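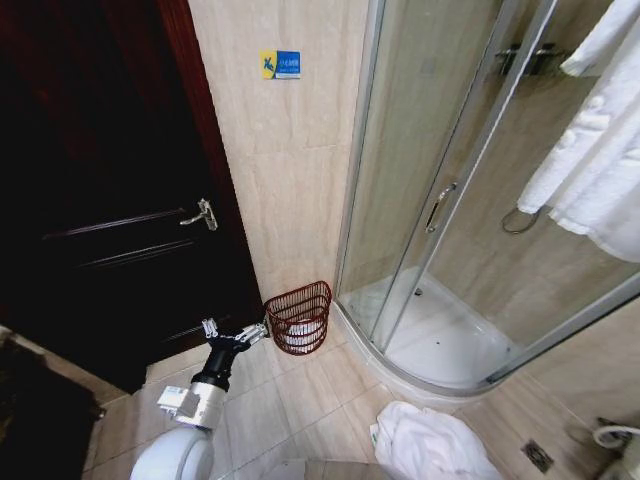 Ticket: Towel pickup task stops at basket approach
Component: Fesonport planner, Calvo perception module
Status: Awaiting verification

The Sondico site reports that the towel collection task halts in guest bathrooms with the message "target pose rejected." The fault occurred in 4 of 29 runs. Arm control, joint limits and network traffic were reviewed and found to be normal.

Logs show that Calvo returned two different depths for the wire basket. Points passing through the open mesh were assigned to the wall tile behind it, and the planner treated the rim as unreachable.

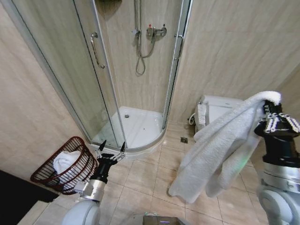

A second fault was recorded in the same session. The collision model kept the shape of a folded towel after grasp, so a towel hanging at full length was not included in the clearance check. Glass shower panels were also missing from the map — the depth filter had discarded them.

Actions requested of the site:

1. Install the current Drement configuration package and restart the planner.
2. Set the mesh filter window to 10 samples.
3. Raise the wrist camera timeout to 100 ms and confirm that frames with motion blur are rejected before pose estimation.
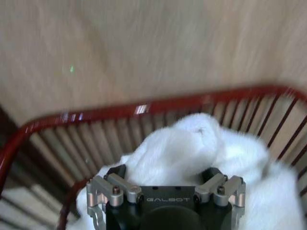
4. Repeat the full task and attach the planner log, including any run that completes without error.

The ticket will remain open until the new logs have been reviewed.

Contact Fesonport Support | © Fesonport | Back to top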